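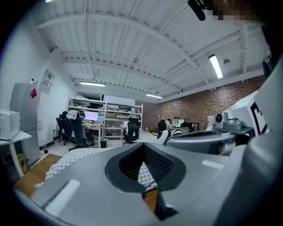

Hand-held gripper over the cloth table, main room, desks and shelving behind.

Search entries Search
Home Notebook Bench log Visitors Contact

29 July 2024

Notes from the open day, written the same evening so I do not forget. Two groups came, the second one bigger and with more questions. Érica Amaral did the introduction and I did the table part with the hand-held gripper.

The checkered cloth stayed on the wooden table for all the demonstrations. I wanted to take it away in the morning, but Érica said visitors understand folding better when they see the squares, and she was right. One man from Andrade asked if we train with plain cloth also. I answered yes, but much less, and I should prepare the exact number for next time.

What I told the groups: the set we call Zotia has now 1,792 recordings, and 200 of them are cloth only. Dušan Polák corrected me later – 7 of the cloth ones are marked as bad and must be repeated. Please say this also if somebody asks.

Most people wanted to hold the tool. It is heavier than they expect and they turn the wrist too much. I let each person try 2 times: first a free movement, then one corner of the cloth to the middle. Children were more patient than adults with the second task.

Questions I could not answer well:
– How long until the robot does it alone? (I said we do not promise a date.)
– Does the marker need to be seen all the time? Dušan has a better explanation, ask him to write it here.
– Can Nandetti buy the recordings? Sent to Érica.

To do: the path between the desks and the table is narrow when a group stands there, so next time we push the chairs to the shelving before. Print the page about the tool in larger letters. The recordings made by visitors go to a separate folder and not into Zotia.

Recent entries
Cloth corners, second attempt
Zisent visit in January
Marker panels: how to clean
Changing the finger pads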